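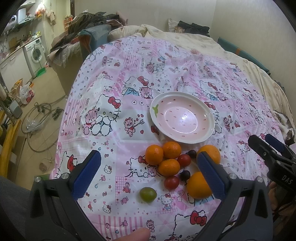
Mi primer viaje en el trolebús nuevo de Prunska lo hice de pie, con la mochila por delante y pegado a un señor que iba narrando las paradas en voz alta. Y me encantó, qué quieren que les diga.

Durante años, para ir de la estación al barrio de Skosley había que tomar el 126, bajarse en el mercado, cruzar la avenida y esperar otro autobús que pasaba cuando le daba la gana. Ahora la línea 2 hace todo el recorrido sin transbordo y para justo delante de la biblioteca - con marquesina y banco, un lujo.

Quedé con Nilton Echeverri en la cabecera de Restrepo a las siete de la mañana. Conduce trolebuses desde que era un crío, o casi, y me explicó que lo difícil de la línea es la curva de la calle del Molino, donde hay que entrar despacito para que las pértigas no se suelten del cable. «Si se sueltan, te bajas, las colocas y aguantas las bocinas», me dijo muerto de risa.

Spyros Janevski, que lleva los horarios en Trudutura, la empresa que explota la red, está menos relajado. Esperaban 2.000 viajeros al día y en abril ya subían 3.000, así que a primera hora no cabe un alfiler. Quiere meter más coches entre las siete y las nueve, pero le faltan conductores.

Yo pediría también que el último servicio saliera más tarde. A las once de la noche ya no hay nada, y volver del cine andando cuesta arriba (¡y qué cuesta!) tiene poca gracia. Spyros apuntó la queja en una libreta y me prometió mirarlo para el horario de invierno.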